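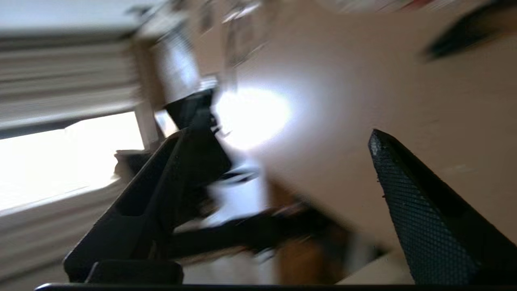
## 3. Reflected Glare and Reported Discomfort

### 3.1 Background

Complaints about indoor lighting are usually recorded as complaints about brightness, although the lamp itself is often outside the worker's view. The source of discomfort in many of these cases is a reflection from a desk, a laminated sheet or a painted shelf. Measurements of light falling on the desk do not capture this well. Two desks with the same reading can differ widely in how tiring they are to use, depending on the finish of the surface and the angle between lamp, surface and eye.

We use the term *reflected glare* for a bright patch on a surface that is not itself a light source. A bright white glare spot close to dark parts, one of them smooth and matte, is visible in Figure 2. The case is a common one in close work, where attention is held on a dark object and the background lies within the same field of view. Our survey did not separate small spots from wide ones, and we return to this limit in Section 5.

### 3.2 Survey

The questionnaire was given to 364 office and workshop employees at two sites, Solís and Zakholm. Both sites had overhead panels of the same output, but the desk surfaces differed. Solís had coated desks with a light sheen; Zakholm had older desks with an uncoated finish. Respondents rated discomfort on a scale from 0 to 10 at the end of a shift and marked on a blank outline of their desk where the glare was worst.

Ratings were collected in August, when daylight made up a large share of the light at both sites. Blinds were left under the control of the staff. We considered fixing them in one position — as Lozano and Pacheco did in their pilot — but decided against it, as the aim was to record ordinary working conditions. Respondents who had moved desks during the month were left out of the desk-level analysis and kept in the site-level one.

After incomplete sheets were removed, 819 ratings remained. Most respondents gave more than one rating, so all models include a separate intercept for each person.

### 3.3 Results

Discomfort was higher at Solís than at Zakholm at every time of day. The gap was smallest in the morning and widest after 3 p.m., when sunlight reached the desks at a low angle. Adding desk finish to the model removed most of the difference between sites. Adding the measured light level did not.

The marked outlines showed a clear pattern. At Solís the marks gathered along the far edge of the desk, in line with the overhead panels. At Zakholm they were scattered, and nearly 200 sheets from that site carried no mark at all. Age and use of glasses had small effects in the expected direction. Neither changed the estimate for desk finish.

One result remains unexplained. Workshop staff at Solís reported less discomfort than office staff under the same panels. Bermúdez suggested that they change posture more often, and the sheets do contain a question on standing work — but it was skipped too frequently to be of use. The question was reworded for the second round, described in Section 4.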